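Mailer notes, February
Bench 3, afternoon

New box stock came in from Toprak and I am so pleased with it. I've folded eleven of them since lunch and would happily fold more, but there's a limit to how many empty mailers one room can hold (Ingegerd has already moved two off her chair).

What we're after, for anyone picking this up later: a flat mailer for the small Flevetti sets that closes without a sleeve, survives the post, and can be opened with bare hands. The old one failed on the last point. Horacio had a customer write in who had gone at it with a bread knife.

Samples are from batch 304. Plain kraft, no print yet. Weight of the packed set is 452 g with the card insert, and I used the same set in every box so the numbers can be compared.

Folding. The creases are lovely. The old stock wanted to be pushed over a ruler first or the front would go soft and bulge, and these just go. I did the first one slowly, following the sheet, and after that I stopped looking at the sheet. One thing to watch: fold the side walls in fully before bringing the lid over. If you let them lean, the flap rides up on the wall and you'll fight it all the way down. Elsa got this right on her first try and I didn't, so maybe it's only me.

Closing. Side flaps tuck in between the lid and the wall. I've been pushing them in with two fingers, one near each corner, and then running a thumb along the front edge. On most of them the lid lies down nicely. A few keep a bit of a gap on one side, and it's nearly always the right when the front is toward me.

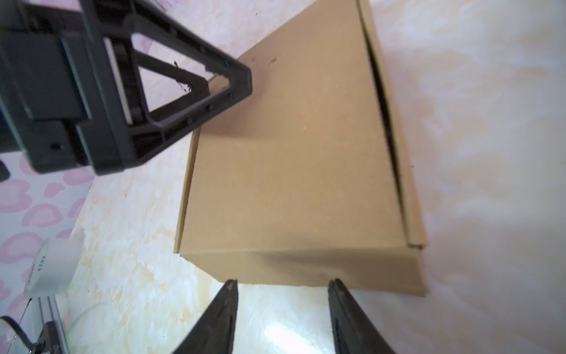
I wondered whether the gap was the board or my folding, so I swapped with Jonatan -- he folded four and I folded four, no talking. His had it too. So I'm leaning toward the die, with the slot on that side cut a hair too narrow for the flap plus the thickness of the wall. Filed one slot open with the edge of a nail file (very scientific) and the flap dropped straight in. Want to try that properly with a fresh blade before I write to Toprak and sound sure of myself.

Does the gap matter? For dust, a little. For strength, I don't think so. Put a closed box with a gap under the stack of catalogs overnight and the lid was flatter in the morning than when I left it. Opened it, closed it again, and the gap came back, smaller.

Tape. Tried three ways:
White paper tape, one strip across the front. Looks clean, tears by hand, comes off the kraft with some fuzz.
Same tape, short tabs at both front corners. Uses less, holds the corners better, looks a bit fussy.
No tape. Holds fine on the bench. Jonatan shook one over his head for a good while and it stayed shut. I still wouldn't mail it.

My favorite is the single strip with one end folded under to make a pull tab. Maj-Britt opened hers in one go, with gloves on, coming in from the yard! That's the best result we've had on opening since we started with Avau's first boxes.

Drop test, waist height onto the concrete by the door. Flat, then on the long edge, then on a corner. Flat and edge, nothing to report. The corner crushed in on both boxes I tried, but the insert kept the set away from the wall and there wasn't a mark on any of the pieces. I'd like to do it again with the Troltance insert, which is thinner and costs us less. If it passes, we should switch.

Small things
-- Dark specks in the board on some lids. It's in the paper and doesn't rub off. I quite like them. Horacio doesn't.
-- Flat blanks pick up a curve if they're stood on end. Store them lying down, with a board on top.
-- Keep the tape away from the radiator. The roll that sat there had gone gummy along one side.

To do
Widen the right slot on five blanks, fold, compare.
Corner drops with the Troltance insert.
Ask Toprak if the die can be adjusted before the run of 100, and what they'd charge.
Ingegerd wants to see one with the stamp on the lid, upper left. I'll cut her a test piece from the crushed ones so we aren't spoiling good board.

Left the best-folded one on Maj-Britt's desk with a set inside.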